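Replay 258

Clostel failed again at frame 164. Same place every time. Fingers on both sides of the oven, pose good, then the planner just stops. No error. No timeout. She scrolled back, ran it slower.

Ten hours on this now. Cold coffee. The log said HOLDING and nothing else. 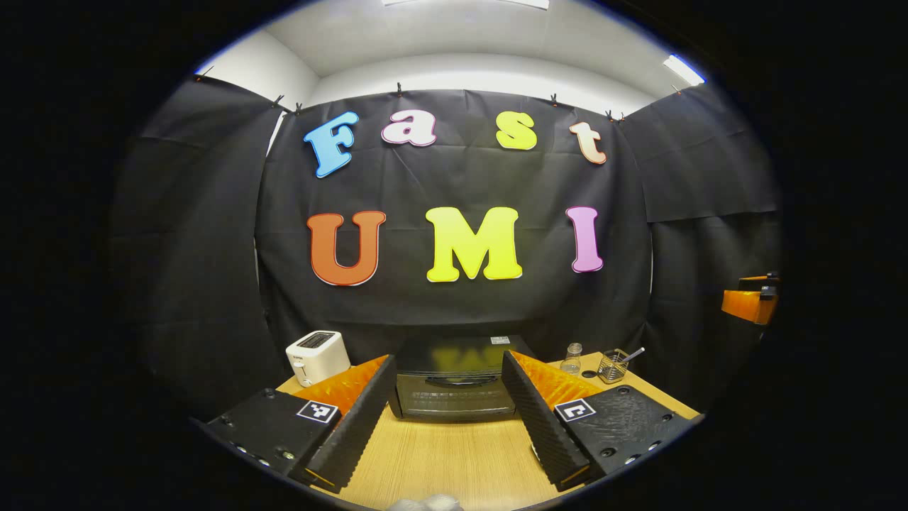 Sillance Writing Group / Short Fiction, 2/6/20

Toaster to the left, jar to the right. Big foam letters on black cloth, Fast, UMI. The tracker had both markers. She checked teh transforms anyway. Fine. Checked the clock sync. Fine, 6 milliseconds, who cares.

So, perception. She opened Treverach and dumped the object list. Oven. Toaster. Jar. Cup. Spoon. And one more, low confidence, no label, sitting right between the fingers.

Something pale down there at the bottom. Blurry. The planner was waiting for it to move.

She could mask it. One line, push, go home. Typed it out, deleted it. Typed it again.

Hit replay insted. Frame 162. 163. 164.

HOLDING.

"Me too," she told it, and went to find her coat.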